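Dirik 柄リピート表

壁紙の柄リピートと柄合わせの方式を、ひたすら集めたデータです。きっかけは単純で、自宅の廊下に貼ろうと思った柄物の壁紙が最後の一面で足りなくなったんですよね。追加で一本注文したらロットが違って、並べると色がはっきりずれている。あの悔しさで表計算ソフトを開いて、気がついたらリポジトリになっていました。

中身はCSVと、必要本数を出す小さなスクリプトだけです。壁の寸法に合わせて注文する一枚もののプリント壁紙は、メーカー側で割り付けまでやってくれるので対象外。ロールで買って自分で切る人(か、切る人に説明しなきゃいけない人)のための表です。 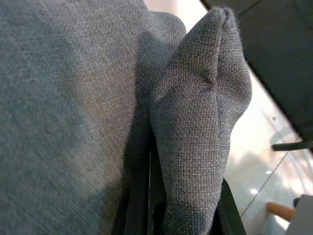
Emlyn Vaughan

入っているもの

patterns.csv
本体です。92柄ぶん、一行に一柄。色違いは同じ行にまとめてあります。リピートが色によって違うという例には今のところ出会っていませんが、もし見つけたらぜひ教えてください、大喜びで行を分けます!

makers.csv
メーカーごとの癖をまとめた小さな表。ロールの端に耳(切り落とす余白)があるか、ロット番号がどこに印刷されているか、サンプルに柄の全体が入っているか、など。

rolls.py
壁の高さと幅、それに柄のIDを渡すと、必要なロール数を返します。標準ライブラリしか使っていません。

notes.txt
測っていて気になったことのメモ。ほぼ独り言なので、読まなくても何も困りません。読んでくれる人がいるとうれしいですけど。

patterns.csv の列

列は7つです。

id:メーカー名の頭文字と連番。一度振った番号は、柄が廃番になっても使い回しません。
maker:メーカー名。今入っているのは Godwood、Mangubat、Zillwood。
name:柄の名前。カタログ表記そのまま。日本語カタログと元のカタログで名前が違うときは元のほうに合わせ、日本語名は notes.txt に書いています。
width_mm:有効幅。耳を落としたあとの、実際に壁に出る幅です。
repeat_mm:縦方向のリピート。無地や、合わせる必要のない細かい柄はゼロ。
match:柄合わせの方式。値は下を見てください。
source:数値の出どころ。measured か catalogue のどちらか。

長さは全部ミリです。最初はセンチで書いていたのですが、カタログごとに小数の扱いが違って、写し間違いが続いたのでやめました。インチ表記のものはミリに直して整数に丸めてあります。

match の値

free
柄合わせなし。隣の幅と好きな高さでつないでよし。ただし「柄合わせ不要」と書いてあっても、大きめのむら染め風は隣り合うと段差が目立つことがあります。free を信じすぎないでください。

straight
横に並べたとき、同じ高さで柄がつながるもの。計算も切るのもいちばん楽です。

half
隣が半リピートぶん下がるもの。いわゆるステップ。奇数枚目と偶数枚目で切り出し位置が変わるので、二本のロールから交互に切ると無駄がぐっと減ります。rolls.py もこの切り方を前提にしています。

reverse
一枚おきに天地を逆にして貼るもの。織物調や左官調の無地っぽい壁紙に多くて、端と端の濃さをそろえるための指定です。リピートはゼロなのに、これを無視すると縦縞が出ます。わたしは出しました。

other
上のどれにも入らないもの。理由は notes.txt に一件ずつ書いてあります。

測り方

サンプルではなく実物のロールを広げて、同じ点から同じ点までを測ります。葉っぱの先とか、線が交わるところとか、印刷がくっきりした場所がいいです。一回で終わりにせず、離れた場所でもう一度測って、値が2ミリ以上違ったらやり直し。巻き癖が強いものは一晩広げておきます。

紙の壁紙は糊を吸うと伸びます。この表の値は全部、糊をつける前の乾いた状態のものです。不織布だとほとんど気にしなくていいのですが、昔ながらの紙ベースでは柄の合う位置が幅の途中で少しずつずれていくので、目の高さで合わせて上下に逃がすのが無難かなと思います。このあたりは施工する方のほうがずっと詳しいはずです。

92柄のうち20柄は、まだ実物を測れていません。source が catalogue の行がそれです。カタログの数値が間違っているという意味ではまったくなくて、単にロールが手元に来ていないだけ。本数を出すぶんには十分使えると思いますが、切る前には自分のロールで確認してくださいね。

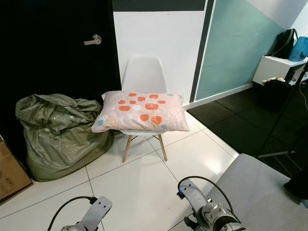

白い壁の前のシェルチェアと、オレンジの角丸四角を散らした淡いピンクのクッション

rolls.py の使い方

コマンドラインで、柄のID、壁の高さ、壁の幅の順に渡します。長さはミリ。複数の壁があるときは幅を足して渡してかまいませんが、高さが違う壁は別々に計算してください。足してしまうと、高いほうに合わせて切る計算になって余計に買うことになります。

計算の中身はこうです。まず壁の高さに上下の切りしろを足します。それを repeat_mm の倍数に切り上げたものが、一枚あたりに必要な長さ。ロールの長さをそれで割って、一本から何枚取れるかを出します。あとは壁の幅を width_mm で割って枚数を決めて、端数は全部切り上げ。

窓やドアは引きません。これ、よく聞かれるんですが、わざとです。窓の上と下には結局同じ幅の紙を貼るわけで、柄が続いていないといけない。開口部の端材をうまく回せる割り付けもあるにはあるけれど、それを自動で考えさせようとしたらスクリプトが膨れあがって、しかも答えが信用できなくなりました。大きな掃き出し窓がある壁だけは、窓の幅を手で引いてから渡すのがいいと思います。

出てくる本数には予備を含めていません。予備を足すかどうかは人それぞれですが、わたしは必ず一本足します(冒頭の廊下の話を思い出してください)。ロット番号が同じものを一度に頼む、というのがいちばん大事で、計算の精度なんてそれに比べたらかわいいものです。

ロールの長さは makers.csv から読んでいます。同じメーカーでもシリーズで長さが違うことがあるので、オプションの length で上書きできるようにしました。手元のラベルに書いてある数字を優先してください。

メーカーごとのメモ

Godwood
植物柄が多く、リピートが長い。大きな木の柄などは一枚切るたびに端材がたくさん出ます。捨てるのがもったいなくて、引き出しの底や本棚の背板に貼っています。耳つきのシリーズと耳なしのシリーズが混ざっているので、カタログの幅をそのまま信じると一枚ぶん計算が狂います。width_mm は全部、耳を落とした値に直しました。

Mangubat
幾何柄が中心。ほとんど straight で、計算の素直さでは断トツです。ただ、直線の柄は壁のゆがみを全部あばきます。古い家だと天井が水平じゃないので、上端で柄が斜めに切れていくのが見えてしまう。データには関係ないのですが、選ぶときに知っておきたかったなあと思って書いておきます。

Zillwood
織物調と無地調。reverse がやたらに多いのはここのせいです。ラベルの矢印の記号が小さくて、紙を広げてから気づく人が多いようです。同じ品番で下地が紙と不織布の両方出ているものがあり、その場合は下地ごとに行を分けました。
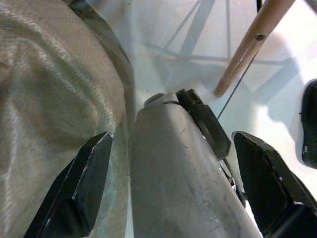

Emlyn Vaughan
データ管理・計測担当

既知の問題

half の柄で壁の枚数が奇数のとき、rolls.py が一本多く出すことがあります。少なく出すよりましなので放置していますが、いつか直します。たぶん。

腰壁より上だけに貼る、みたいな低い高さを入れたとき、端材から次の一枚が取れる場合を考えていません。実際にはもう少し節約できるはずです。

階段室には使わないでください。斜めの壁は高さが一枚ごとに変わるので、この計算だと全然だめです。紙に絵を描いて一枚ずつ長さを書き出すのが、わたしの知る限りいちばん早いです。

廃番の柄も残してあります。在庫を見つけて買う人もいるし、昔貼った壁を補修したい人にはむしろそっちが必要なので。販売中かどうかの列は、前に作ってすぐ古くなったので消しました。

天井に貼る場合の計算は入れていません。貼ったことがないからです。

変更の記録

十二月の更新で match に reverse を追加しました。それまでは free に混ぜていたので、古いファイルを使っている方は差し替えてください。気づいてくれたのは Rafferty Rosenthal さんで、Zillwood の行をまとめて見直したうえ、差分まで送ってくれました。本当に助かりました!

同じ更新で、幅の列を「ロール幅」から「有効幅」に変えています。列の名前は width_mm のままなので、見た目では区別がつきません。これはわたしの判断ミスで、名前も変えるべきでした。もう使っている人がいるので、次に列を触るときまでこのままにします。

文字コードは UTF-8、改行は LF です。表計算ソフトで直接開くと柄名のアクセント記号が化けることがあるので、読み込み機能から文字コードを指定して開いてください。化けたまま保存したファイルを送っていただくと、直すのがけっこう大変です……。

行を送ってくれる方へ

大歓迎です。必要なのは、上の列が埋まった一行と、ロールのラベルに書いてある品番、それから測ったのが乾いた状態かどうか。測った場所の印がわかる写真があると確認がとても早いです。ラベルは品番とロット番号の両方が読めるようにしてもらえると助かります。

サンプル帳で測った値は catalogue 扱いにします。大きな柄だとサンプルの中に一リピートが入りきらなくて、推測になってしまうので。

まだ入っていないメーカーの柄を足したいときは、先にひとこと連絡をください。makers.csv のほうに耳とロール長の情報を入れないとスクリプトが止まるので、そこを一緒に埋めましょう。一柄だけでもかまいません。

カタログの写真や柄の画像は受け取れません。柄のデザインはメーカーのもので、このデータに入っているのは寸法と名前だけです。

使う条件

個人でも仕事でも自由に使ってください。再配布するときは、Dirik から取ったことと、値をいじったならいじったことを書いておいてもらえればそれで十分です。注文した本数が足りなかった、余った、柄が合わなかった、という場合の責任は負えません。でも、そういう話はぜひ聞きたいので、柄のIDと壁の寸法を添えて課題欄に書いてください。返事はたいてい夜になります。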